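Grullar is looking for people to sit at a table and put things down on a white board. We'd rather be blunt about that than dress it up. The listing we used in May called it "an exciting opportunity in skilled handling" and drew a pile of applicants who were, understandably, annoyed when they got to the table.

**The work**

You sit or stand at a wooden table with a large white board laid flat on it. You pick up small, light objects, such as coloured discs, and set them where the sheet tells you. Then you do it again. A session has up to 100 placements in it, with 3 breaks. Both hands are kept busy and you'll wear long white sleeves, which we supply.

Is it interesting? For the first stretch, maybe. We have our doubts about anyone who claims to love it, and we're also doubtful of the theory that patient people are better at it. Some of our neatest work has come from fidgeters.

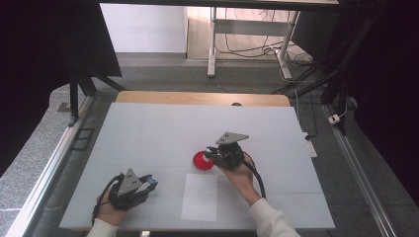 Amancay Godoy thinks we undersell it. She says the discs are fiddlier than they sound, that your shoulders know all about it by the end, and that an ad which only warns of boredom will bring in people who haven't thought about their backs.

Fair enough. If you have a sore neck, wrist or shoulder, please think twice. The table height can't be changed, whatever the building brochure says.

**Pay**

$290 per session, paid by bank transfer. No bonus for speed, as we tried that and got sloppy rows. Parking isn't covered.

**Who can apply**

- Adults with steady use of both hands
- Able to tell red from green
- Okay with being told to redo something

You don't need a degree or a portfolio. We don't read cover letters, and we're not convinced anyone does. Two or three lines on when you're free will do.

**Applying**

Write to Ignacio Gaete at Grullar, Suite 505, Skalimura Centre, or leave a note at the front counter. Applications close 10 November 2021. You'll get an answer either way, though it may be a short one.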